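Call for Participants: Household Tidying Study

Grokorent invites adults who share a home to take part in a study of how living rooms are cleared at the end of the day. Sessions begin in April at 6 p.m. 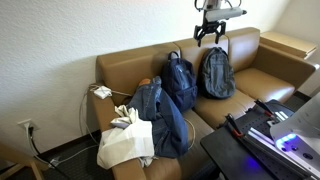
Participants will be asked to clear a sofa and put its contents away in their usual manner. Typical items include jeans draped over the seat, backpacks leaning against the cushions and a charger left on the armrest. No preparation is required.
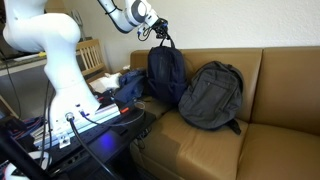
Geum-ok Maeng asked whether bags must be emptied before they are put away; she would ordinarily leave hers packed until morning. Either practice is acceptable. 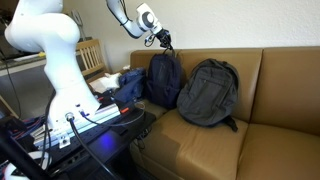 Each participant will receive $100 on completion of the session. Applications should be addressed to Lovisa Sandberg, quoting reference 2677.

Contact: Grokorent Participant Office, Room 400 | © Grokorent | Back to top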